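Section 7: Comparing Finger Sets on Knitwear
Stergate Hand-Held Gripper, Set-Up Guide

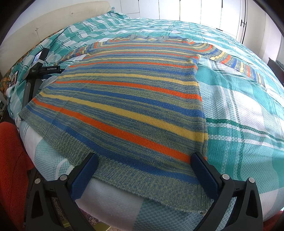 Text and photo: Ju-won Maeng
Last revised in February

Use this procedure to compare two finger sets, Pusero and Brabec, on a thick knitted garment. Run Section 6 (finger zero) first. Both sets fit the same arms.

Before you start

Lay the sweater face-down on a made bed with the waistband toward you. Spread at least one sleeve out to the side so the cuff is clear of the body. A striped sweater makes it easier to find the same grip point again. The waistband may hang over the near edge of the bed.

Procedure

1. Fit the first finger set. Tighten all the arm screws by hand, then a quarter turn with the driver.
2. Open the gripper fully and start a new log in Kusosa. Enter the finger set and the garment number.
3. Lower both fingers until they touch the knit, one on the waistband and one on the lower body. Do not push down into the mattress.
4. Close at speed setting 1000. Stop when the force reading levels off.
5. Lift straight up, hold, and lower again. Mark the lift as held, slipped or snagged.
6. Smooth the sweater flat and repeat until you have 9 lifts at the waistband.
7. Repeat steps 3 to 6 at the cuff.
8. Change to the second finger set, run finger zero again, and start over from step 2.

Note: A ribbed edge bunches up more than the body does. Log waistband and cuff lifts separately or the averages will be of no use.

Note: If the fingers pick up the bedspread along with the sweater, mark the lift as "double" and do it over. Textured bedspreads catch more often than smooth sheets.

Caution: Keep your free hand away from the fingers while they close.

Caution: If a loop of yarn catches on a finger, open the gripper before you move it. Never pull it free.

If Kusosa shows error 551, the finger zero has been lost. Save the log, go back to Section 6, and discard the last lift.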